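Surfboard workshop, Druddale
Notebook entry, February 6, 2018
Entered by E. Manolakis. Copies to G. Sjöberg, A. Spanos and N. Lazaridis.

Subject: fin placement and tail rocker on the Tsoukalas contest boards, continued from the December entries.

The purpose of the present work remains as stated in December. The team riders have reported that the current contest board runs well down the line but is slow to come round off the bottom when the wave is steep. It was agreed that the fin cluster would be examined first and the tail rocker second, and that the two would not be altered in the same board. The first board shaped under this arrangement did not observe the rule, and its results have been set aside. It is kept on the upper rack and should not be lent to riders for comparison.

Two boards were completed for this stage. Both were cut from the same file and finished by hand by Mr Sjöberg. The outline, thickness and rocker were checked against each other before glassing and no difference was found that could be felt with the straight edge. Board A has the fins in the standard position. Board B has the rear fin moved forward by 11 millimetres, with the front pair left where they were. Both received the same cloth and the same resin, laid up on the same afternoon.

The weight of Board B after sanding was slightly greater than that of Board A. Mr Sjöberg attributes this to a heavier filler coat on the deck. The difference is small and the riders were not told of it. It is recorded so that any later remark about Board B feeling heavy underfoot can be read with this in mind.

Water sessions were held at Zaltville on the reef side of the bay. The swell was from the west, with a light offshore wind that went round to the north before the second session ended. Miss Spanos and Mr Lazaridis rode both boards, changing over at the beach. The fins were taken from one set and moved across at each change, which cost a good deal of time but removes one question from the results. A second set of matching fins has been requested from Enport and has not been received.

Miss Spanos rode Board A first. Her notes, taken down on the beach, read as follows: "Normal. Fast through the flat part. Have to wait for it at the bottom." On Board B she reported that the board came round sooner and that she overturned on her first two waves before adjusting her back foot. She considered the change useful in the steeper sets and of no benefit in the smaller ones. She also reported a slight loss of drive when the wave went fat, and had to pump where she would ordinarily have trimmed.

Mr Lazaridis rode Board B first, in the opposite order, as agreed. His account differs in one respect. He found Board B loose in the tail at speed and did not trust it in the late drop. He fell on two of these and thought that one of the falls was his own error. On Board A he felt secure but described the top turn as stiff. It should be noted that he is the heavier rider and stands further back.

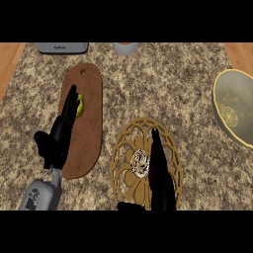 The two accounts are not in conflict to the degree first supposed. Both riders agree that Board B turns earlier. They disagree on whether the tail holds, and this may be a matter of weight and stance. A third rider of intermediate weight would be of assistance. Mrs Galanis has offered to ride both boards at the next suitable swell, provided that the deck grip is put on in her preferred position. This has been agreed to for the sessions concerned, and the grip is to be replaced on both boards so that they remain alike.

Wave counts were kept from the headland but are not entered here. The tide was dropping throughout and the later session had fewer waves for that reason alone. The sheet is in the drawer with the others, and colleagues are asked not to quote from it in support of either board.

Timed runs were attempted between the marker buoy and the end of the section, a distance of roughly 100 metres. The method is poor. The riders did not take off from the same point and the watch was started by eye. The times showed no pattern and I have struck them out. Mr Sjöberg suggests a second observer on the rocks with a flag. I am content to try this once, on a day with little wind, and to abandon it if the result is no better.

Condition of the boards after the sessions

Board A: no damage. Light pressure marks on the deck under the back foot.

Board B: a small crack in the gloss coat at the forward edge of the rear fin box. Mr Sjöberg examined it under the lamp and is satisfied that it does not reach the cloth. He has ground it back and filled it. The moved box sits in a slightly thicker part of the tail and the router depth was not changed to suit, which may have left the filler thin at that edge. The jig for the rear box should be shimmed before another board is cut to this pattern.

The repair was left to cure overnight and sanded by hand, beginning with a coarse paper and finishing with 2000 grade, used wet. The finish is acceptable for testing. It would not be acceptable on a board for sale, and the area will need a fresh gloss coat if Board B is to be kept.

Tail rocker

No work has been done on rocker since the December entry. Mr Lazaridis has asked whether a little more lift in the last 30 centimetres would give him the release he wants without moving the fins at all. The question is a fair one. It will be answered by Board C, which is to have the standard fin position and the revised tail. The blank has been chosen and is marked on the stringer in pencil. It is on the lower rack with its nose to the door, and colleagues are requested not to take it for general orders, as happened with the previous one.

Mr Sjöberg has drawn two curves for the tail. The first begins its lift just ahead of the front fins and rises evenly to the end. The second stays flatter under the front foot and lifts more sharply behind the rear fin. I prefer the first for the reason that the second would be hard to repeat by hand. Mr Sjöberg prefers the second and believes he can repeat it. We have agreed to shape the first curve now and to keep the template of the second, which hangs behind the door of the shaping bay with his initials on it.

Other matters

The extractor in the sanding bay is again losing suction. The bag was changed and this made little difference. The hose should be looked at where it passes through the wall. Until it has been seen to, masks are to be worn in the glassing room as well as the sanding bay when both are in use.

The resin now open is from the new drum. It appears to gel a little faster than the last. Anyone laying up a full deck should mix in two pots until we are used to it.

Miss Spanos has asked for Board B for the spring trials at Zaltville. I have said that she may have it once Mrs Galanis has ridden it and the repair has been checked, and that her heat results will not be treated as test results. A rider in a contest chooses waves by the clock and by the other surfers in the water, and her scores would tell us very little about the position of a fin. Her own remarks afterwards will be welcome and should be written down on the day.

Work to be done before the next entry

Shim the rear box jig and cut a trial in scrap foam – Sjöberg.
Write again to Enport about the second set of fins – Manolakis.
Replace deck grip on Boards A and B – Lazaridis.
Arrange the next water session with Mrs Galanis, on a rising tide if it can be managed – Spanos.
Shape Board C to the first tail curve, fins in the standard position – Sjöberg.

Added later the same day: Mr Lazaridis has looked over the above and wishes it recorded that both of his falls were on the larger set waves, and that he would ride Board B again in smaller surf without hesitation. He also asks that the front pair be tried with a little less toe before the moved rear fin is ruled out for heavier riders. This would require new boxes and cannot be done on either of the present boards. The request is noted and will be taken up after Board C.

E.M.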